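机器会收拾桌子了吗?斯托利多的两位工程师说:快了,但请再等等

乔斯科姆讯 2月21日,家务自动化公司斯托利多(Stolidow)在乔斯科姆办了一场小型开放日,请附近的居民和店主来看看,公司花了这么长时间教机器做的那些零碎活儿,究竟做到了什么地步。活动的名字起得很朴素,叫“桌上的事”,来的人比主办方预备的椅子要多,后到的几位只好靠着墙站着听完,好在茶水管够,大家也都不急着走。

先把大家最关心的问题回答了:眼下还没有哪一台机器能放进普通人家里,从早到晚把家务包下来。斯托利多自己也不这么说。负责操作研究的西尔卡·凯图宁(Sirkka Kettunen)一上来就讲得很坦白,她说公司现在做得比较有把握的,是在一张桌子的范围之内,把一样认得出来的东西拿起来,放到该放的地方去,比如把笔放回笔筒,把勺子放回抽屉,把空杯子挪到托盘上。听上去实在没什么了不起,可她在台上讲了将近一个钟头,底下竟然没有几个人看手机。

凯图宁解释说,人收拾桌子的时候脑子里想的往往是别的事,晚饭吃什么啦,孩子的作业写完没有啦,手自己就把活儿干了。机器没有这个福气。一支笔横在桌上,它要先判断笔在哪里、朝哪个方向躺着,再决定从哪一段下手,夹得太靠边,笔会歪,夹得太低,指尖又会蹭到桌面。等到真拿起来了,还得把笔竖过来,对准那个并不宽的筒口。 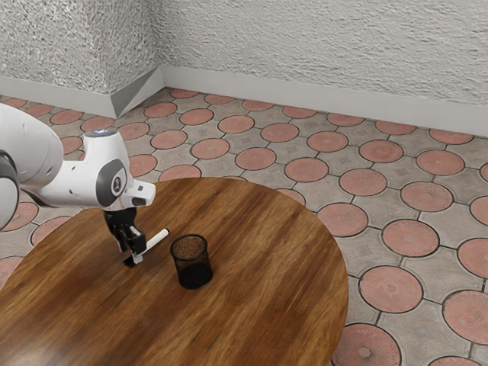

为了把这一个动作练熟,团队绝大部分时间都泡在仿真环境里。这套仿真软件内部叫“蒂利亚”(Tilia),桌子、地砖、墙面和光线都可以随时更换,笔每一回也都躺在不同的位置上。凯图宁说,在仿真里练习的好处是摔了东西不用扫地,机器夹空了也不耽误谁吃饭,夜里大家回家睡觉,它还可以接着练。最近一轮测试中,蒂利亚里的机械臂连续做了200次放笔入筒,失手14次。搬到实验室的真桌子上以后,同样的动作做了100次,失手的次数就要多一些,公司没有公布具体数字,只说“还不到可以请客的程度”。

失手的原因五花八门。凯图宁举了几个她印象深的:有一回阳光斜着照进来,桌面上一片反光,机器对着那片亮处犹豫了好久;有一回笔倒是拿得稳稳当当,却碰翻了笔筒,于是一件家务变成了两件。她讲到这里自己先笑了,说家里有小孩的听众大概都觉得耳熟。

和斯托利多合作的基斯基宁(Kiiskinen)是一家经营文具和日用杂货的连锁小店,想知道的是另外一件事:机器能不能在店里帮忙。店员每天关门以后,要把顾客试写过的笔一支一支盖好笔帽、插回原处,这活儿不重,可是磨人,尤其是站了一整天之后。负责门店运营的奥娜·穆斯托宁(Oona Mustonen)说,店里从去年11月起就在跟斯托利多商量,先从试写台这一小块地方做起,别的都往后放。

穆斯托宁的态度可以说是又盼望又谨慎。她说,她见过店员理货,一只手拢起一把笔,另一只手顺便把歪了的价签扶正,嘴里还能给顾客指路,这三样里头机器现在只勉强会半样。照她的估算,插好一整台的笔,熟练的店员大约2分钟,机器要慢得多,中间还得有人在旁边照看着。“可是我也愿意给它时间,”她说,“新来的店员头一个星期也是要人照看的呀。”

提问的环节很热闹。一位开面馆的老先生问能不能让机器收碗,凯图宁说碗比笔难得多,碗里有汤,筷子会滚,碗和碗还会摞在一起,目前不敢答应。有位母亲问,孩子的书桌上什么都有,橡皮、贴纸、吃了一半的饼干,机器知道哪些该扔、哪些绝对不能扔吗?凯图宁想了想,说这个问题她在自己家里也常常答错。她接着认真补充道,判断一样东西“该放在哪里”,每户人家的规矩都不一样,机器只能一家一家去学,而怎么让主人教起来不嫌麻烦,正是团队接下来要花力气的地方。

也有人担心店员的饭碗。穆斯托宁回答说,基斯基宁没有因此减人的打算,试写台如果真能交给机器,店员就可以早一点下班,或者把时间用在接待顾客上。她也承认这话现在说来还早,要等机器真正能独立干活了,才谈得上怎么安排班次。

按照双方目前的计划,斯托利多会先在仿真里加入更多种类的笔和笔筒,粗的细的、带笔夹的不带笔夹的,都要练上一遍,之后再把一台机械臂搬到基斯基宁在乔斯科姆的门店,只在打烊后运行,旁边始终有人看着。什么时候搬,两家都没有给出日子。

散场的时候天已经有些暗了,还有好几位居民围着凯图宁继续问东问西,从叠衣服问到给猫添粮。她一样一样地答,多数的答案都是“现在还不行”。斯托利多说,类似的开放日以后还会再办,想参加的居民可以到公司前台登记,椅子会多准备一些。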